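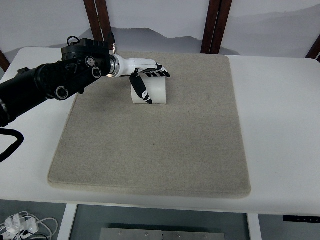 那条毛毯我是半夜一点多下的单，店名叫Estrella，卖家在Lostwood。别问我Lostwood在哪儿，我查过地图，放大到只剩一条河和一个加油站的标志，就没再往下查了。

事情得从我的旧毯子说起。那条毯子跟了我好多年，边上的包边早就散了，每次洗完都掉一洗衣机的毛，我自己倒是无所谓，反正冬天盖着还是暖和的。结果七月里我妈来住了一阵，趁我上班，把它剪成了四块抹布。四块！她还叠得整整齐齐放在水池边上，等我回来夸她。我说妈，这是我的毯子。她说，我知道呀，所以给你留着呢。

好嘛，那就买新的。我这个人买东西特别容易被页面上的字勾走，Estrella那个页面一看就是机器翻译的，标题写着“Clallurix牌羊毛睡眠大布，二人份悲伤适用”。我盯着“二人份悲伤”看了半天，猜原文大概是“双人沙发”什么的，可是怎么也推不回去。再往下是尺寸，有一款宽的，有一款窄的，窄的那款后面写着“不推荐给长的人”。我算不算长的人？我还真爬起来靠着门框量了一下。

价钱是912块，不便宜。满2,000送一个枕套，我没理它。付完款跳出来一句话：“您的温暖已经上路，请勿追赶。”

我截图发给了我姐。我姐回了一个问号，又回了一句：你是不是又睡不着？

是有点睡不着。那阵子刚搬完家，卧室朝北，窗户外面是别人家的空调外机，嗡嗡嗡响一夜。床是新的，床垫也是新的，睡上去哪儿都不对，像住在旅馆里（还是那种早饭要另外加钱的）。我就躺着刷物流。包裹到了一个叫Jemero的中转仓，然后就不动了。今天看，Jemero。明天看，Jemero。后来我都养成习惯了，刷牙看一眼，等电梯看一眼，开会的时候手机搁在桌子底下也看一眼。

到第二个礼拜我忍不住给卖家写信，写得挺客气的，问我的毯子还好吗。对方回得飞快：“亲爱的长的人，您的大布正在休息，30天之内会醒。”

哎，我当时就笑出声了，坐在马桶上笑的。他们怎么知道我是长的人？想了想，哦，我下单的时候备注里写了一句“我一米八三，窄的够不够盖脚”。原来人家看了，还记住了。

后来我们就这么一来一回地写起来了。我说我这边夜里凉了，对方说Lostwood已经下过霜，苹果要赶紧摘。我说我睡不好，对方说“把脚先放进去，头最后放进去”，我到现在也没弄明白这是个成语呢还是个操作方法。反正那天晚上我照着做了，脚先进被窝，坐了一会儿，再慢慢躺下去，空调外机照样嗡嗡响，我听着听着居然就睡过去了。

毯子是2024年9月22日到的。快递柜最下面那格，86号，我蹲着往外拽了半天，箱子的角都拽瘪了。打开一看，灰蓝色的，不是我选的那个米白。标签上缝着Clallurix，最后一个字母还缝歪了。我抱着它闻了闻，有股樟木味儿，还有一点点，怎么说呢，像晒过的谷子。

箱子底下压着一张卡片，这回没用翻译机，是拿圆珠笔一笔一画照着描出来的中文，有几个字缺胳膊少腿：“米白没有了。这个是宽的。给长的人。”

我去查了查，宽的那款要贵不少呢。我写信说我把差价补给你们吧，这次对方隔了好几天才回，就三个字：“脚够吗？”

我当时正躺着，就把脚往下伸了伸，使劲伸，脚趾头都绷直了，还在毯子里头。我回：够。

我妈打电话来问新毯子怎么样，洗起来麻不麻烦。我说挺好的，你下次来之前先跟我说一声，我把剪刀收一收。她说谁要剪你的毯子，又说，那四块抹布还好用吧？

好用是真好用，吸水，我擦灶台到现在都用它。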